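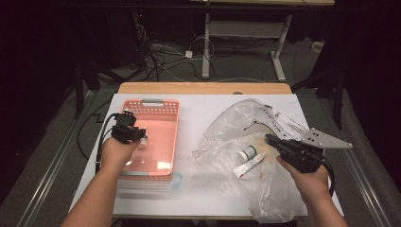
Pink basket with grey grips, on the table

4. Getting the record to play properly

You've got the Clakanar box set open, you've found the booklet (mine was tucked behind the second sleeve) and you're itching to put something on. I was too! Give me ten minutes first, though, as these discs are a bit fussy and I've had enough emails by now to know where people come unstuck.

A quick word on what you're holding. Lodedel is two discs of very long, very low drones, recorded in a disused pumping hall at Bultutow, and the bass on side A goes deeper than most turntables are happy with. The pressing run was 2,340 copies and I cut the loud bits as loud as I dared. So, set-up matters.

4.1 Before the first play

1. Let the discs come up to room temperature if the parcel has been out in the cold. An hour is plenty.

2. Check your turntable is level. I use a small spirit level on the platter, then turn it a quarter and check again.

3. Set the tracking force to 2 grams, or to whatever your cartridge maker says if that's higher. Lighter than that and side A will skip at the first big swell, the one I call the Carrasco note after the street the pumping hall is on.

4. Set the speed to 33. If it sounds like a wasp in a biscuit tin, you're at 45 (I've done it, and sat through four minutes thinking how fresh it sounded).

5. Brush the disc while it turns, two full turns, brush lifted straight off the edge.

Note: you'll hear a faint tick every couple of seconds during the first minute of side A. Please don't send it back! It's a valve in the building, and I left it in on purpose.

4.2 Volume and speakers

1. Start with the volume lower than you'd normally have it. The opening is very quiet and it's tempting to turn it up until you can hear something.

2. Leave it there until the drone has fully arrived, which takes nearly five minutes. Then adjust.

3. If you've got a subwoofer, set the crossover where you'd have it for any other record and turn the sub down a notch.

4. Stand the speakers on something solid, and keep them off the shelf the turntable sits on.

Caution: if the woofers are flapping in and out with no sound to match, stop the record and switch on the rumble filter, if your amp has one. You lose a little of the bottom end on side A. You won't miss it on C or D.

Caution: please don't fall asleep with headphones on during side B. At 700 seconds in there's a sheet-metal crash, struck once, with nothing before it to warn you. I love it dearly but it has made one of my cats leave home for an afternoon.

4.3 The locked groove

Side D ends in a locked groove, so it goes on until you lift the arm. Some automatic turntables can't cope and will drag the stylus across the label, which is a horrible noise and an expensive one.

1. On an automatic deck, switch to manual before you play side D.

2. Stay within reach for the last part. You'll know it by the hum dropping out and the scraping carrying on by itself.

3. Listen to the loop for as long as you fancy. I find it changes after a while, though of course it doesn't.

4. Raise the arm with the lever.

I've let the loop run for 3,000 turns on my own deck, with the same stylus, and the groove still sounded fine. Your stylus may be older than mine, so have a look at the tip first.

4.4 If it still skips

1. Clean the stylus, back to front, with the dry brush.

2. Try another heavy record. If that skips too, the trouble's in your set-up and you'll want to go back to step 3 in 4.1.

3. If only Lodedel skips, and always in the same spot, write down the side and the time and get in touch with me through the address on the back of the booklet. I kept some spare discs aside and I'm happy to swap one until the end of September.

Section 5 covers the download code and the slightly different mix you get with it.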